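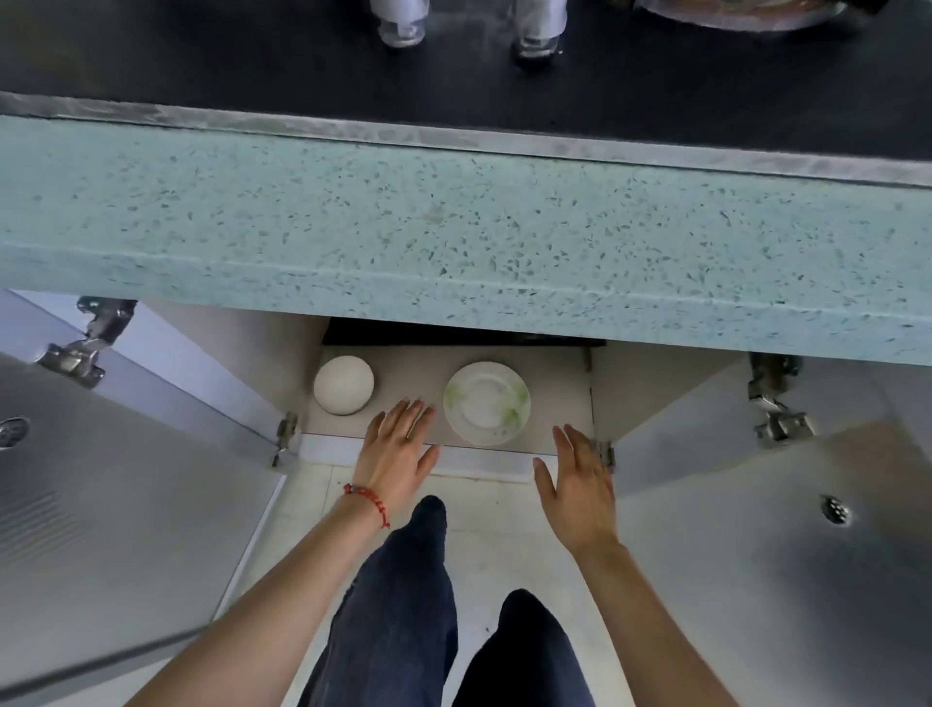
A reader in the tenants' section wrote that a lower kitchen cabinet had smelled of damp for most of June, and asked whether the landlord or the tenant is expected to pay for the inspection. The full text of the post follows.

Who pays for a damp inspection in a rented kitchen?
Posted by Gullell_tenant in Housing and Repairs
Jul 6, 2026

I rent a ground-floor apartment in the Gullell development, managed by Varnex. The lower kitchen cabinets have a persistent musty odor. I have emptied them, cleaned them and left the doors open overnight, and the odor returns within a day or two. There is no leak that I can find under the sink. Varnex has replied that it will send an inspector, but that the fee of $62 will be charged to me if no defect is found. My lease states that the landlord maintains "the structure and fixed installations." It does not mention inspections. I would like to know the following before I agree to anything:

Am I obliged to accept the fee in advance?
Are built-in cabinets considered fixed installations?
May I arrange my own inspection and send the bill to the manager?

The lease has a repair clause with a limit of $700, but I do not understand whether it applies in this situation.

3 replies

De Smet
Member, Housing and Repairs

The general position is that a party who wishes to charge a fee must be able to point to the term that permits it. If your lease contains no reference to inspection fees, you should ask Varnex in writing to identify the clause on which it relies. Please do not sign or initial any form that accepts the charge until you have received that reply.

With regard to your second point, cabinets that are attached to the wall or floor and were in place when you moved in are usually treated as part of the premises. A freestanding unit would be a different matter. The move-in inventory should settle this. If you do not have a copy, request one at the same time.

I would advise against arranging a private inspection at this stage. Managers are often entitled to a reasonable opportunity to investigate first, and a bill sent without prior agreement is likely to be refused. The $700 clause may set a ceiling on repairs you can arrange yourself and deduct from the rent, or it may set the amount above which the owner must approve the work. These are very different things, and the exact wording should be read in full. If you post the clause with personal details removed, members may be able to comment further.

Rules differ from state to state. A local tenant advice office can confirm which apply to you.

kitchen_sink_2
New member

Had the same thing in my last place. It was the wall behind, not the cabinets. Pay nothing. Put a bowl of baking soda in there in the meantime.

Skesano Residents' Desk
Contributor

We agree with the first reply and wish to add several practical remarks on records.

Notice of damp should be given in writing even when it has already been reported by telephone. The letter should state the date on which the odor was first noticed, the location, the steps taken and the times at which access is available. Keep a copy together with any reply.

Ask that the inspector take a moisture reading of the wall behind the cabinets, and that the written report be sent to both parties. A report stating only "no defect found" is of limited use if no reading was taken.

If food or dishes have been damaged, list them separately. Claims for belongings are normally handled apart from the repair itself, and your renter's insurance policy may impose its own deadline for notice.

This thread is open to further replies.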